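Bench notebook, Sestitz room
November 9, 2022
Peg board, second version: fits, finish, lighting
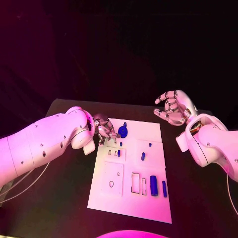
Carrying over from the last entry: the first board was retired because the pockets had opened up. The parts rattled in their seats and several could be put in tilted and stay that way. The second version uses the same layout with new pockets and a new set of blue parts. The old parts are in the drawer under the vise, bagged and marked V1. Do not mix them with the new set. The diameters are close enough that a V1 peg will go into a V2 hole and bind halfway.

Material and finish. White board, blue parts, as before. The white was sanded with 400 grit and wiped down. I left it unpainted. Paint on the first board built up on the rim of each hole and came off in flakes after a few weeks, and the flakes ended up at the bottom of the pockets, where they held the parts high. Sanding dust does the same thing, so blow out every pocket before measuring anything.

Fits. I checked each hole with the pin gauges, then each part with the micrometer at top, middle and bottom. Most of the pegs are slightly fat at the bottom, in the usual first-layer way. A light chamfer with the deburring tool took care of it. The cylinders needed less work. One has a visible seam down the side that catches on the rim if it goes in facing the wrong way. I scraped the seam flat and it now drops in under its own weight in any orientation.

The cut-out panels were the slow job. Inside corners came out with a small radius and the outside corners came out sharp, so nothing seated until I relieved the outside corners with a file. Two strokes per corner, check, two more if needed. Resist the urge to open up the pocket instead. That is how the first board was lost.

Insertion test by hand. 129 insertions across the whole set, all from above, no twisting allowed. 23 did not seat on the first push. Nearly all of those were panels, and nearly all were before the corners were filed. After filing I repeated the panels only and had no stuck parts, though one of them is still stiffer than I like. Left as is. I would like to see whether it wears in.

Position on the table. Long axis pointing away from the near side. I had it crosswise at first and the far row was easier to reach, but the parts at the two ends were awkward to get at squarely. Lengthwise is better. The board does slide on the dark top if pushed hard from the side. Thin rubber feet would fix it but would also raise the surface, and every height written down so far would be off by the thickness of the feet. Double-sided tape at the corners for now. The Gourlay tape leaves residue; use the cloth-backed roll from Savico.

Board mass with all parts in place is 268 g. Writing it down here so that a missing peg can be caught on the scale at the end of the day. Weigh it without the tape.

Lighting. Everything under the magenta setting reads pink, the board most of all. Blue against white is still easy to separate. What suffers is the edge of an empty pocket, where the shadow is shallow and the tinted white runs together with it. Under plain white light the pocket edges are clear from any side of the table. I tried a soft pencil line around one pocket and it helped under both settings, but it smears. An engraved outline would be cleaner. Half a millimeter deep should be enough, kept well clear of the rim so it does not weaken it.

The dark backdrop stays. With the pale wall behind the table the far edge of the board was hard to pick out. The fabric does shed, and lint collects on the table surface and then in the pockets. Brush it down before setting up, with the board covered.

Filament note. The blue is from the Vinis spool, the one that had been open on the shelf since April. It strung badly until dried overnight. The stiff panel came from before drying, which may be the whole explanation. There is enough left on the spool for one more set of parts but not for a set plus spares.

To do:
Reprint the stiff panel from dried filament, keep the old one for comparison.
Engrave pocket outlines on a scrap piece first.
Add the V2 mark to the underside of the board.
Re-gauge the round holes after a week of use and write the numbers next to the ones from this entry.
Order the cloth-backed tape, one roll left.

Open question: chamfer on the hole rims. The V1 rims had a generous one and it made insertion too forgiving; a badly aimed peg found its own way in. V2 has none. A very small one might keep the rims from chipping without helping much. Will try it on the scrap piece along with the outlines.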